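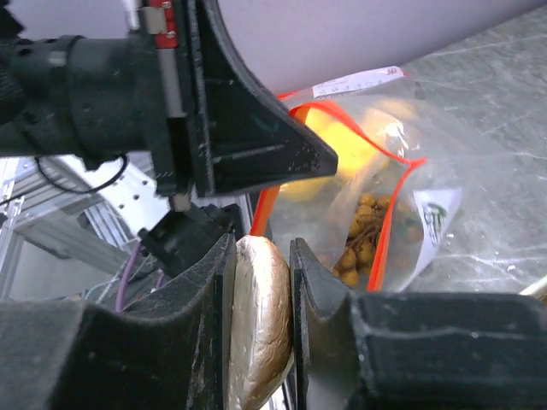 8月22日　Hemus 间　水果托盘摆放与补货

上午到的时候水果已经从冷藏柜里拿出来了，是 Remzi Karaca 取的。先过秤再装盘，秤用小的那台，量程2000克，够了。龙眼整袋453克，剪成几串，今天只用一串，其余放回冷藏柜第二层，袋口夹好。装完以后连盘带果1062克，写在5号盘的卡片上。下次谁再称，记得把秤放在台面外面那张小桌上，台子靠边的地方有金属条，秤脚压上去会歪。

盘子还是用浅绿色半透明的那种，圆角。白盘也试过，淡黄色的梨放进去颜色太接近，远一点看不清边。绿盘没有这个问题，就是盘底容易存碎屑，龙眼梗一碰就掉渣。这次装盘前擦过，装盘的时候又掉了一些，先不管，收工时一起倒。

摆法：
龙眼放靠里的一侧，梗朝上，让它伸出盘沿。以前是把梗压在梨下面，取梨的时候会带着整串一起走，上面的果粒蹭来蹭去，皮容易裂。
黄色的果子尽量分开放，不要全堆在一边。
猕猴桃放靠外的一角，表面毛多，别贴着浅色的梨，毛会粘上去。
圆的黄果放它旁边，会滚，盘子端平。
浅色的那只梨皮薄，最后放，第一个拿走。

Ozan Tokgöz 问要不要垫纸。一月份那批垫过，纸吸了水以后贴在盘底，撕下来更费事，还粘果皮。我的意见是不垫。要垫的话用有网眼的软垫，裁到比盘底小一圈，四个圆角剪掉，不然会翘。

台面：灰底白纹，浅色的碎屑落上去和纹路混在一起，俯着看经常漏。擦的时候从后往前，换一次布再擦一遍。左后角那个横放的圆筒不要挪，绕着擦就行，筒脚中间用布条穿过去。前面那块白色小支架可以拿起来，擦完放回原处。

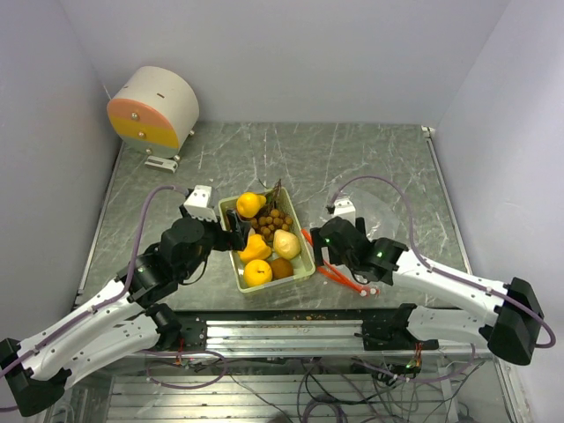 Nesrin Baysal 看完前面几条，在旁边补了一句：龙眼不要等到最后才动，室温放过一个下午，梗就脆了，拎起来果子会自己掉；宁可一早先处理它，梨反而不急。她还说黄梨和猕猴桃不要同盘过夜，猕猴桃软得快，第二天按下去手感就不一样了，称重也对不上。

这两点我同意，顺序改一下：龙眼第一，浅色的梨第二，其他随意。过夜的问题今天不存在，收工时按种类分盒，猕猴桃单独一盒。盒盖上写种类和重量，不写名字，上次写了名字的那盒大家都不敢动，放到发皱才扔。

面食类的另记。表皮油亮的那种，手上带油之后再去拿水果，水果皮上就有印子。以后先做水果，再做面食，中间擦一次手，也擦一次台面。外皮发亮的一面本来就有细皱，验货时不要当成压伤。窄的那头比较容易捏变形，放的时候别立着靠在盒壁上，躺平。盒子不叠，真要叠就中间隔一层硬纸板。

补货（给 Canan Şimşekoğlu）：
梨，两种都要，偏硬的。
龙眼，要带梗的，散粒的不收。
猕猴桃，不要太软。
绿盘再备几个，尺寸和现在的一样，大一号的放不进冷藏柜那一格。
擦台布，白色的别买了，看不出哪块用过。

Pindetum 的标签纸还剩半卷，够用到下周。旧标签在冷藏柜里会卷边，贴之前把盒盖擦干，压住数几秒再松手。

没弄完的：
盘卡的格式没统一，有人写净重，有人写连盘的重量。空盘重量还没单独称，周一先把空盘都称一遍，写在盘底。
形状不规则、一瓣一瓣的那种黄色果子，卡片上该写什么名字，大家叫法不一样。暂时写“黄，多瓣”，等 Canan 查进货单。
冷藏柜门封条下面那一段有点松，Remzi 说他来换。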